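Speaker notes: house rules for small robot cells
Last updated: Jul 21, 2022

Good morning, and thank you to the people from Nutham for the invitation. I will speak about rules that are written by the persons who use them. In our group at Plikerari we had 346 lines of safety and working rules, and almost no one could repeat them. Now we have two pages. I would like to show how we made them shorter.

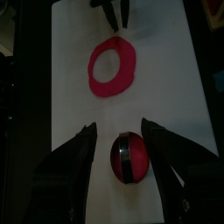 By Capucine Lemaire, with remarks from Haruto Takeda

Start with the placement rule. The red ring on the white surface is the target. Our rule says that a target must be flat, and its colour must be easy to see against the surface. It does not say that the ring must be a perfect circle, and as you see, ours is uneven. The ball is between the fingers, with white to the left and to the right of it. We ask the operator to look for this gap on both sides before giving the close command.

(Pause. Ask who has a written rule for this. At Burska there were two hands.)

The second rule is for two grippers over the same surface. One of them must have priority, and the operator says aloud which one. We took this from the old Mizuno checklist, where it stood on the last page. Haruto moved it to the first page in November, and I think he was right.

The third rule concerns everything that hangs. Straps can move when an arm touches them, so we treat a strap as a moving part. The operator must name the point where the straps come together, and keep the wrist away from it unless the task needs it.

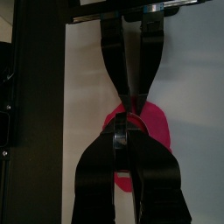 Black straps meeting at the central loop, pink object behind.

Please look at the pink object for a moment. It is partly hidden by the webbing. For such a case our rule is short: if you cannot see the whole object, approach at the slow setting and keep one hand at the stop button.

(If there is time: the story of the 400 forms. If not, go directly to questions.)

Copies of the two pages are by the door. Please write your corrections on them, also for my English, and leave them with Haruto.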